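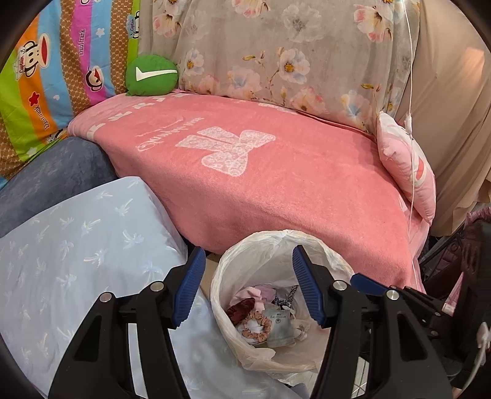 A small bin with a white plastic bag in it.

Home | Stories | Town | Archive | Contact

The woman who runs the repair shop in Sinby has asked me not to print her name. "People know the shop, this is enough," she says, and pours the tea.

She came from Cindenholm with one sewing machine and a box of buttons. Her first work was curtains for the Mahlangu guest house. "They were too short by a hand. I did not sleep that night, and in the morning I made them again."

Now she mends coats, school bags and sometimes a tent. Last year she took in 381 pieces and gave back 374. I ask what happened to the others. "Moths," she says. "When the cloth is eaten, I tell the customer the truth and I take no money."

Does she throw away much? "Less than my mother would believe. Zips I keep. Elastic I do not keep, old elastic is a liar."

The rent is the difficult part. The shop stands on the Trerau side of the square, where three other shops have closed. She thinks of moving in June, but the light from the window is good and her older customers don't like stairs.

I ask if she would teach somebody. She folds a sleeve before she answers. "I had a girl here for one winter. She was faster than me with trousers. Then she went to study, and I was glad and also angry."

The shop is open until five, and on Saturdays until noon.

This site uses cookies. Accept | Read more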